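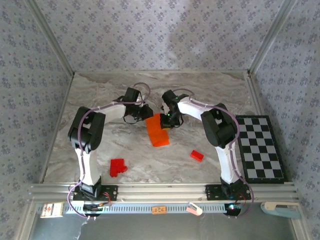
Cutting and Joining Steel Tube in a Small Workshop

Updated 17/06/2021

Most trouble with welded tube frames starts at the saw. A joint that fits closely needs little filler and pulls very little as it cools. A joint with a wedge-shaped gap closes up on the wide side and takes the frame out of square. The notes below cover mild steel tube, round and square, in the sizes used for benches, gates, shelving and trailer parts.

Checking stock

Roll round tube on a flat surface and watch for daylight underneath. Mark the high side of any bow with chalk. A slight bow can be used in a short piece, where it disappears, but should be kept out of long rails.

Measure the outside diameter in two directions at right angles, at both ends. Tube that has been dropped or strapped too tightly is often oval for the last few inches. Trim that part off before measuring for length. Yee-man Tu, who runs the tube rack at Bamcombe, paints the damaged ends red when the stock comes in, and the red parts go straight to the scrap bin.

Find the weld seam. It shows as a faint line outside and usually as a raised bead inside. If one tube has to slide into another, file the inside bead down first. On bent parts, place the seam on the side of the bend, where the wall is neither stretched nor compressed much.

Marking

A pencil line on round tube is rarely square. Wrap a strip of stiff paper around the tube, line up its edges where they overlap, and scribe along the edge. The strip must have a straight factory edge.

For lengths that repeat, mark one piece, cut it, check it, and set a stop on the saw. Do not mark each piece from the one before. The error adds up, and by the last piece it can be larger than the joint gap.

Cutting

With a band saw, choose a blade fine enough to keep at least three teeth in the wall. Coarse blades catch on thin wall and strip. Support the free end at the same height as the saw table. If it sags, the cut runs off square and the blade pinches near the bottom.

Abrasive chop saws are quick but leave a hard, heavy burr and tend to wander in thick wall. Let the disk reach full speed before it touches the metal – then feed at a steady rate.

Remove the burr inside and out. A half-round file does the inside of most sizes.

Test a cut by standing the piece on its end on a flat plate and putting a square against the side. Turn it a quarter turn and check again.

Fit-up and tacking

Clean the last inch to bright metal. Mill scale, oil and paint all cause porosity. Galvanized tube needs the zinc removed well back from the joint, outdoors or under extraction, with a respirator rated for metal fume.

Tack at four points, working across the joint and not around it. Measure both diagonals after the first tacks, while the frame can still be pushed. The Mundgate gate frames have diagonals of 2,000 mm and are accepted with a difference of 2 mm. Past that, cut a tack and start the corner again.

Weld in short runs on opposite sides. Leave the frame clamped until it can be touched with a bare hand.

A closed section needs a vent hole before the last joint is sealed. Trapped air expands and blows through the final bit of weld. Drill it on the underside and plug it afterward if the part will live outdoors.

Storage

Keep tube flat on at least three supports, off the floor, with the ends capped. Santino Domínguez writes the length on each offcut in paint marker before it goes back on the rack – 321 mm, 251 mm and so on – and anything too short for a bench foot is scrapped in September.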